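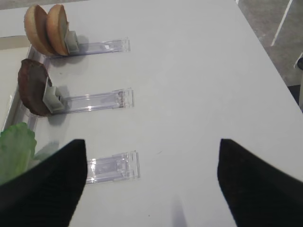

The Levy

Danylo Kovalchuk had the schedule open on two screens and the minister's office on the phone. The schedule listed every good that would carry the new export levy when the bill went to the assembly in Etorau. It ran to 2477 lines. The woman from the minister's office wanted to know about one of them.

"Line 3368," she said.

"There isn't a line 3368."

"It's in the copy we have."

He asked her to read it out. She read: copper concentrate, unrefined, four per cent.

"That's the tariff code," he said. "The line number is the column to the left."

She went quiet and he could hear her moving paper. Then she said the rate was the problem anyway. The minister had told the mine owners at Clokari it would be three.

"When did he tell them that?"

"At dinner."

Danylo wrote the word dinner on his pad and put the time beside it. He had worked in the Treasury since before the coalition, and before the government that came before the coalition, and he wrote most things down. He told her that a point off copper would leave a hole in the second year, and that the hole was the rural clinics. She said she understood that. She said the minister would ring him.

The minister didn't ring. At six Danylo went down to the street and bought a meat pie and ate it standing up beside the tram stop. Across the road someone had pasted posters along the hoarding, with a picture of a miner and the words HANDS OFF OUR PAY. The miners weren't paying the levy. The companies were, on the ore, at the port. He had written a fact sheet on that in September and he supposed it was still on the website.

When he got back Pai was sitting in his chair.

"You're in my chair," he said.

"Yours goes up and down." She moved to the other one. Pai ran the modelling unit and had been home and come back, because her hair was damp and she had on a different jumper. She put a printout on the desk. "I did it at three, and three and a half, and four with a rebate."

"Who asked for a rebate?"

"Clokari did. It's in their submission. Page 30. They want it back if they build a smelter."

"Are they going to build a smelter?"

"They've been going to build one since I was at school."

He read the rebate table twice. It was good work. At four per cent with a rebate the money came in for three years at least, and the minister could stand up in front of the companies and say he had listened. The clinics would open. What happened in the fourth year depended on whether anyone poured concrete.

"It's a bit of a dodge," Pai said.

"It is."

"Do you want me to write it up?"

He thought about his father, who had driven a loader at the Stamlow pit and had gone over two hours each way by bus to have his chest looked at. His father had voted against every tax he was ever asked about. He had kept the bus tickets in a biscuit tin, meaning to claim them, and had never filled in the form.

"Write it up," Danylo said. "One page. Put the fourth year on it."

"He won't like the fourth year."

"Put it at the bottom, then. But put it on."

She took the printout and went back down the corridor. He heard her printer start up, stop, and start again. He rang home and said he would be late, and his wife said she'd worked that out, and that there was soup.

The page came to him at twenty to nine. He changed a comma and a heading. He typed the date, Nov 24, 2024, in the top corner, and his own initials under it, and walked it up the stairs himself, as the lift went off at eight to save power. That had been one of his too.

The minister was in his shirtsleeves with the window open. He read the page down to the bottom and stayed on the last paragraph for some time.

"Is this bit needed?" he said.

"Yes, Minister."

"Nobody's asked about the fourth year."

"No."

The minister picked up a pen. He held it above the paragraph and looked at Danylo, who stood where he was with his hands behind his back. Out on the street a tram went past toward the river. The minister signed at the foot of the page, below the fourth year, and handed it across the desk.

"Have you eaten?" he said.

"I had a pie."

"I've got another dinner," the minister said, and reached for his jacket.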